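Section 2. Planning and Budgeting for Hand-Held Gripper Units 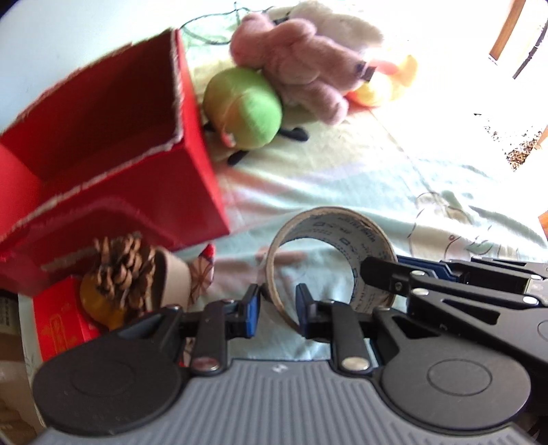
Figure 2-1. Gripper jaws at a roll of packing tape, blanket work surface.

Complete this section before a purchase request is sent to Rakico. Requests received without a completed Form 14 will be returned to the site.

2.1 Determining quantity

1. List the sites that will collect data during the budget period.
2. Enter the number of operators on each shift. Operators on different shifts may share a unit.
3. Allow one gripper unit per operator on the largest shift, plus one spare per site.
4. Enter finger pads as a separate line. Pads are consumable and are not covered by the unit warranty.

Note: Sites with fewer than seven operators may draw a spare from the Bozsik depot. Enter "depot" in the spare column.

2.2 Estimating cost

1. Use the current Omis price list. The base unit is listed at $832, without mount or carrying case.
2. Add around $80 per unit for freight and packing.
3. Budget for work objects and surface coverings under Supplies - these items may not be charged to Equipment.
4. Select objects of mixed size and firmness, such as boxes, tape rolls and plush toys. Household items are acceptable.

Caution: Do not combine pads from different suppliers on one unit. Uneven pad thickness may prevent the jaws from closing squarely.

2.3 Approval

1. Send the completed form to Parviz Vahidi, Equipment Planning, Flanon site office.
2. Allow 14 working days for review.
3. Requests for the following year close in December. Late requests are held for the next review.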